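换季收拾屋子,顺便说说记账

2019-11-15

入秋以后一直想写一篇关于记账的,拖到今天。起因是六月份搬家,新租的房子比原来小,押金和中介费一起付出去,卡里剩下的数字比我估计的少很多。我那时候对自己一个月花多少钱没有概念,只知道工资发下来,月底差不多没了。

先说用过的工具。最早用的是Zerno,手机上的,界面很干净,记一笔要点五下:选账户,选大类,选小类,输金额,确认。头两个星期很认真,买瓶水也记。第三个星期开始漏,漏了就补,补到后来是在编,早饭统一写成一个数。一个月之后就不打开了。

后来换了Brosero,能读短信自动入账。听上去省事,用起来的问题是分类不准,超市里买的东西全归到“餐饮”,洗衣液和拖把也算餐饮。每个周末要花时间改分类,改的工夫比自己记还多。而且自动记的账我不看,钱花掉的时候没有感觉,记了跟没记差不多。 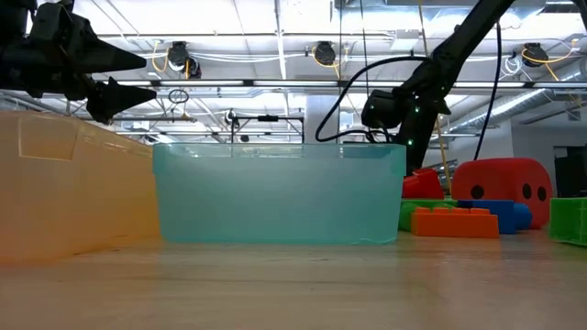
现在用的是纸。一个普通的横格本,一页分两栏,左边写固定支出,右边写其他。固定支出就是房租、水电、话费、交通卡,每个月月初写一次。其他的只记超过50块的,50块以下的一概不管。这条线定在哪里我试过几次,一开始定20,还是太碎,定到100又漏掉太多,外卖基本都在100以下。50对我合适,别人的情况可能不一样。

零碎的小钱怎么办?我每周一给自己零钱包里转200,买早饭、坐车、买水果都从这里出,用完就用完。真不够的时候也有,那就从下周的里面挪,挪了要在本子上写一笔。十月份挪过两次,都是因为同事聚餐。

再说说分类。以前用软件,分类有几十种,光“居家”下面就有日用、家纺、维修、收纳、绿植。我现在只有四种:吃的,住的,必须的,不必须的。看病买药算必须的,买书暂时算不必须的,这个我犹豫过,最后看了看书架上没拆封的那几本,还是放进了不必须。

“不必须”这一类是记账以后变化最大的。七月份加起来吓我一跳,里面最大的一笔是393块,买的一套收纳用品。搬家以后总觉得东西没地方放,晚上躺着刷手机,看到别人家的柜子整整齐齐就下单了。寄来以后发现柜子的深度不够,有一半塞不进去,又过了退货的时间。后来我才想明白,该做的是先把东西减下来,量好尺寸,再看要不要买。

减东西花了两个周末。衣服最好办,两年没穿的直接送走。麻烦的是各种小东西:充电线,说明书,赠品杯子,旅游带回来的冰箱贴。我的办法是先按用处堆在一起,不急着决定去留。充电线堆到一起才知道有那么多,留了三根,其余的剪掉标签拿去电子回收点。说明书全部扔了,网上都能查到。
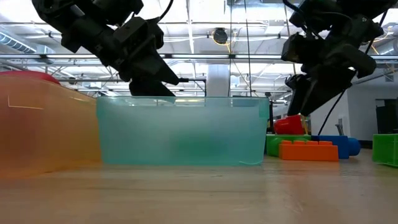 清理完之后本子上还多了一项收入,闲置卖出去的钱。我单独写在最后一页,没有算进每个月的账里,怕自己觉得多了一笔钱又去花掉。卖得最快的是一个Mkhize的电热水壶,几乎没用过,当天就有人来取。卖得最慢的是一盏Barier台灯,挂了一个多月,降了两次价,最后连灯泡一起便宜出了。二手这件事我的体会是价格别定得太死,占着地方也是成本,小房子尤其明显。

每个月最后一天晚上我会花半个小时对账。步骤很简单,把本子右边那栏加起来,跟手机账单里的总支出比一下,差额就是零花钱加上漏记的。差得不多就算过了,不去追。刚开始的时候我会一笔一笔查,查到半夜,第二天上班没精神,后来就不这样了。对完账写一句话,比如“外卖太多”“这个月正常”“牙科,没办法”。翻回去看,这几句话比数字有用。

四个月下来,存款比六月份多了一些,具体多少就不写了。花钱最明显的变化在吃上面,晚饭自己做的次数多了,中午还是在公司楼下吃,带饭坚持不下来,早上起不来。冬天可能会再试一次。

有朋友问为什么不用表格,公司里天天做表格,回家不想再打开了。本子放在餐桌上,吃完饭顺手就写,笔夹在里面。用完的第一本快到最后几页了,准备下个月换新的,格式打算改一下,左边那栏空得太多,想拿一半出来写年底要交的几笔大钱,保险和宽带都在十二月。

评论里如果有人用别的办法记账,可以写一下,我想看看年付的项目大家是怎么摊的。我现在是哪个月交就记在哪个月,十二月的数字会很难看。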